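Teaching a hobby arm to pick up stems

I've had my little arm running at home since February, and blocks got boring fast, so I switched to thin stems. They're so much harder! Before you start, pin down something plain (I like green cloth), put a light panel off to one side, and write down your home position. Mine is saved as Otach 3, after way too many tries.

Set a stem down, bring the gripper in slowly and close on one end.

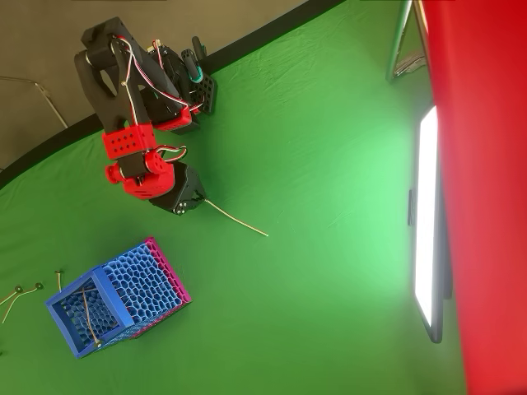 Holding a stem by the end, with the honeycomb box below.

Go easy on the closing value. I started at 446 and backed it off 4 at a time until the stems quit bending on me. Then do the whole move at low speed, and watch your servo wires at the wrist. Leave them a loop of slack, more than you think (I snapped a lead on my first build, ugh).

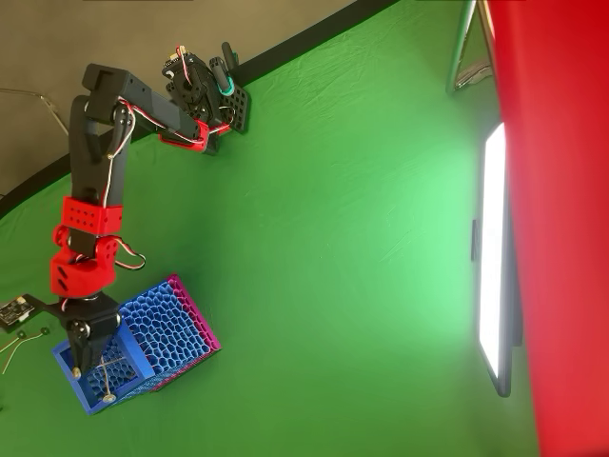
Once that works, open the jaws, send the arm home and run it again. I do three clean passes before I touch the speed. Soledad Hinojosa from the Skurham workshop does ten, but she has more patience than me!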